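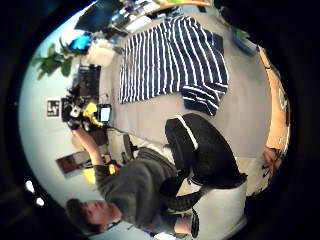

Office, striped cloth spread out on the carpet.

Tuesday, May

Navy bath, run 23

Started the third attempt at the deep navy on the Mikitz wool. The last two came out fine when wet and then dried with a purple cast, worst on the outside of the skeins. Ecaterina Lungu thinks the dye is striking too fast at the start. I thought it was the water, because the new filter went in the same week. Plan for today was to leave the water alone and slow the heating down.

Skein weight 60 g, soaked overnight in the gray tub with a little soap. Rinsed once, squeezed, not spun. Dye powder is the Skikevano navy from the older jar. The newer jar has lumps in it and I don't trust it for weighing. Pasted the powder with cold water first, then hot, and strained it through the coffee filter. A few specks stayed in the paper, so there was undissolved stuff in there, and probably in the last two runs as well since I skipped the straining.

Wool went in at 96 F. Brought it up slowly with the small burner only. Held back the acid and added it in two parts, the second when the bath already looked half clear. Turned the skein by hand every few minutes. At the simmer the bath was still faintly blue, which I didn't see last time - last time it was clear well before that, and that fits what Ecaterina said.

Held at the simmer, then lid on, burner off. Left it to cool in the pot until after lunch. I'd been lifting them out hot to free up the pot, and I'd like to stop doing that even if it costs us a run in the afternoon.

Rinse water: first one light blue, second one nearly clear, third one clear. Better than run 22. Skein is on the rack by the window with a tag on it. I am not writing down a color until it's dry.

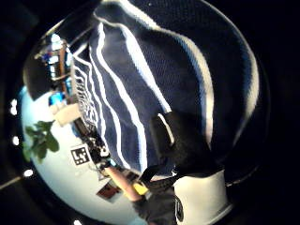
Navy knit with the white wavy stripes, gathered at one side.

Rub test, older samples

Bogdan Filip asked for rub results on the swatches from the Mocanu order before he sends them back. Did dry and damp on each, with white cotton over the end of the dowel. Dry is fine on all of them. Damp left a mark on both of the darkest ones. The mark is gray more than blue. I repeated it on the back side of each swatch and it was lighter there, so some of it may be loose fiber and dirt from handling. The cotton pieces are taped to the next page with the swatch letters next to them. The tape covers part of the mark on C, sorry, peel it up if you need to see it.

We don't have a good way to keep the pressure the same. Bogdan wants to put a weight on the dowel. I'd be happy with that if the weight is one that stays in the drawer and doesn't get used for holding the door.

Scale and supplies

The small scale drifted again. Zeroed it, put the check weight on, read 2 g over. Changed the batteries and it came back to where it should be. Everything I weighed this morning was before the battery change, but I weighed the powder on the good scale, so only the skein weight is in doubt. Reweigh when dry.

Order from Ustton came in with the citric acid and the skein ties. No pH strips, and the packing slip doesn't list them as missing. I'll write to them tomorrow. We have part of one book left. Please don't use those for the rinse water.

The gray tub has a hairline crack near the rim. It holds water up to the crack.

To do

Compare run 23 dry against 21 and 22 in daylight, with all three on the same white card.

Knit a small plain swatch from each and wash them together with a strip of undyed wool.

Ask Ecaterina if she kept her notes on the slow acid method from last winter. I remember she used less salt than I do.

Throw out the lumpy jar or label it for tests only. Bogdan to decide, he paid for it.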